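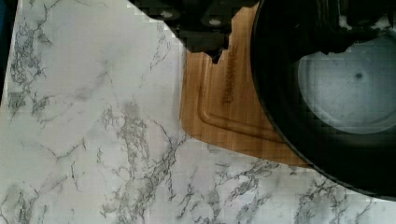
Which focus mode should I use for birds and other animals that won't sit still?

Use Tracking AF with the Odera body set to continuous drive. It follows a moving subject for as long as you half-press the shutter.

Setting up Tracking AF

1. Turn the camera on and flip the lens switch to AF.
2. Press MENU, open the Focus page and choose Tracking.
3. Set Sensitivity to 3. Go up to 4 for swallows and anything else that turns on a dime (they're a blast to shoot!).
4. Put the focus box over the animal, half-press, and wait for the box to turn green.
5. Keep the box on your subject and press all the way down. Let it run for a second or two – the best wing positions often show up late in the burst!

Note: With the Brirkex zoom attached, Tracking needs lens firmware 211 or later. The version number is under Setup, Lens Info.

Note: Tall grass can grab the focus. Switch to the small box and aim for the head.

Caution: Never point the lens at the sun while following a bird. Direct sun can injure your eyes and damage the sensor.

Caution: Let a burst finish saving before you open the card door. A full one takes about 18 seconds.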